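Kneath workshop gripper gets its brass

The gripper at the Kneath shared workshop finally has all its bushings in, and I'm far more excited about that than a grown woman should be. We pressed the last of them home one evening in January, with the heater going full blast and Radio Cymru on in the corner, and the thing now opens and closes without that horrible creak it's had since the autumn.

If you've not been following (and why would you, I haven't written a word about it since October), this is the hand-held one. You hold it in your fist, squeeze, and two fingers come together at the front. There's a camera behind the fingers so you can record what you did, and the plan is that the arm Bilal Rawashdeh is building on the next bench will one day copy it. The arm is a long way off. It has a shoulder and most of an elbow, and at the moment it lives under a bath towel.

Bilal started the whole thing with a set of drawings from Lirnov, the little online group where people swap linkage designs and argue about screws. The first version had the links turning straight on their bolts, plastic on metal, and it was fine for a fortnight. Then the holes went oval. You could waggle the fingertips from side to side with your thumb, and picking up anything smaller than a matchbox was a matter of luck.

So we went to brass. Thibault Baudry turned the bushings on the old lathe over at Rondside, where he goes most evenings anyway, and brought them back in a tobacco tin. He'd made them a touch on the fat side, on purpose he says, and we spent two sessions opening up the bores in the links by hand with a reamer. Slow work, and I loved it! You take a bit, try it, take a bit more, and then suddenly the bushing goes in with a good hard push and that's it for life.

Heledd Powell did the electrics, such as they are. She moved the camera lead so it comes out at the back of the handle - it used to come out underneath and catch on everyone's sleeve - and she's put a proper switch on it. Before that you started a recording by plugging it in and hoping.

We've been trying it out on the big pale bench by the window, mostly with bottle tops, pegs and a very patient tea towel. The towel is the hardest. It slides out of the fingers unless you get a decent fold of it, and Morfudd Pritchard is the only one of us who can do it every time. She sews, which I think is cheating.

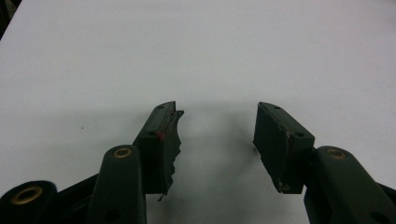

The pads are my department, and they're next on the list. I look after the bit that touches things, which means the two fingertip blocks and whatever grippy stuff we put on the inside of them. The brass looks lovely down at the pivots, but the inner face of the left block is a disgrace, all jagged bits and tabs sticking out into the gap, with a thin sliver hanging below the bottom end. The right one has got off lightly, only a few pale scuffs low down. I want to clean both blocks right back and start again so they match, and I'm torn between a thin silicone sheet and a strip cut from an old bike inner tube. Lucienne Mallet has promised me some offcuts of the silicone from her brother's place in Clurnovdale. If anyone local has a view on glue, I'd love to hear it, as the last lot I tried went brittle.

After that it's back to the arm. Bilal needs four more motor brackets, and three of us have said we'll help him file them, so it might even happen before Easter. The wrist is still an open question - he has two designs on paper and changes his favourite every time I ask.

We're in most evenings from seven. Come round the side, the front door sticks, and bring a mug.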